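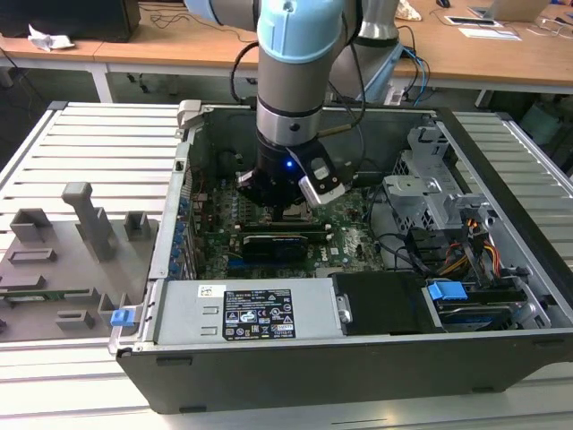 Vol. 2, p. 43

Search articles, authors, back issues Go

THE TOWER UNDER THE DESK

Old office desktops are cheap, ugly and everywhere. Jirayu Phromma wants you to open one before you haul it to the curb.

Lay it on its side. That's the first thing Phromma tells anyone who turns up at the Preltlow repair room with a dead desktop. On its side, panel off, lights on. Then hands in your pockets for a minute.

"People go in with a screwdriver like they're late for a train," he says. "Look first."

So we looked. A Dell, the kind that sat under a million reception desks. Green motherboard across the bottom like a lawn. Black graphics card in its slot, slim thing, no drama. Power supply down at the front with its sticker and its black label full of warning triangles and tiny print. Yellow, orange, red, black wires running up from the drives. If you've never seen inside one it looks like a lot. Give it five minutes and it looks like a kitchen drawer.

Preltlow used to be a carpet showroom. Two rooms, bad heating, very good coffee from Choo next door. Phromma took the lease in May and has had machines stacked to the window sill ever since. Most come from offices clearing out. Some come from families who found one in a parent's closet and want the pictures off it. Those he does first.

The blue bits

Ask him what he likes about the old office towers and he goes straight to the plastic. Blue plastic. Slot covers down the back edge are blue, there's a blue tab by the hard drive. On the machines he sees most, blue means you're allowed to touch it. Squeeze here, slide there.

"Somebody sat down and thought about the person who'd have to fix it," he says. He says this more than once in the afternoon. He has a tablet on the shelf he's been trying to get into for weeks, glued shut on every side, and he glares at it.

The hard drive sits in a cage in the corner. This is the part to care about, if you care about anything in there. Pull the power cord out of the wall before you start, obviously. Cables off the drive gently, by the plug and never the wire. Drive goes in a padded bag with a name on it. He's strict about the name. Last winter he had a mix-up, still doesn't like talking about it.

Then dust. Dust is most of what's wrong with most of them. The heatsink clogs, the machine runs hot, it gets slow, it gets blamed, it gets replaced. A soft brush and a can of air, outdoors if you can stand the weather. He doesn't open the power supply. Ever. Neither should you, whatever the video said. If it's bad, swap the whole box.

What's worth saving

Memory, nearly always. Drives, after a check. Graphics cards, depends, the little office ones won't run anything your kid wants to play but they'll drive a second screen just fine. Drive bay brackets he keeps in a crate, all that perforated metal and gray clips, becuase every few weeks somebody needs exactly one.

His ledger had 1,429 entries the day I visited, a paper ledger, green cover, parts in and parts out. He tried a spreadsheet called Trudus that a friend built for him. Lasted almost a month.

The rest goes to Zatlow, the metals yard across the river, sorted by type. Bare steel in one bin, boards in another, wire in a third. They pay a bit more when its sorted. Not much more. Coffee money, he says, and then goes and spends it at Choo.

Mine was in the trunk, by the way. Eleven years of tax returns and one folder marked MISC. I carried it in, put it on the table, got it on its side. Panel stuck. He handed me nothing and told me to find the latch.

Took me a while. It was on the top.

Preltlow is open afternoons. Bring the power cord, leave the monitor at home.

We use cookies to remember your settings and see which stories get read. Accept Manage choices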